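Prultwood to Open Shared Storage Center for Musosthorpe Food Pantries

MUSOSTHORPE -- Prultwood, the regional nonprofit that supports neighborhood food pantries, announced today that it will open a shared storage and sorting center in Musosthorpe this October. The center will serve eight pantries that currently keep their dry goods in church basements, school closets and rented garages.

The new site, located in the former Oltulau furniture warehouse, will provide 144 pallet spaces, a walk-in cooler and a covered loading area. Member pantries will be able to collect supplies six mornings a week, beginning at 7 a.m.

"Our member pantries have been asking for dependable storage for a long time," said Farah Goh, executive director of Prultwood. "Several of them turn down donations every month for lack of a dry place to put them. With this center in operation, a pantry that is offered a full truckload of rice or canned vegetables will be able to say yes."

Prultwood signed a ten-year lease on the building in the spring. Work on the roof and drainage has been completed, and the electrical system is now being replaced. The design was prepared by Ngô, an architecture practice that has previously converted two warehouses in the county to community use.

Pantries will not be charged for storage during the first year of operation. After that period, a small monthly fee based on the space used will go toward utilities and pest control. Households will continue to receive food at their own neighborhood pantry, and the center will not be open for direct pickup.

"We expect around 300 households to notice the difference in the first month, mainly in the choice of items on the shelf," said Fikri Sumampouw, who will manage the site. "Deliveries will also be easier on drivers, who now make separate stops all over town."

Food Handling and Containers

Goods will be sorted by type and date on arrival and labeled with the name of the receiving pantry. Opened or damaged packages will be set aside for inspection. Prultwood has asked donors to send dry goods in clean, rigid containers with smooth inside surfaces wherever possible. 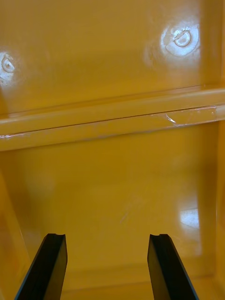
Donations and Enquiries

Businesses and growers wishing to donate food or shelving may contact Gilang Mangundap, donor relations manager, at the Prultwood office. Pantries outside the current membership may apply for space once the center has opened.

Media requests should be directed to Ridwan Krishnan, communications officer, Prultwood.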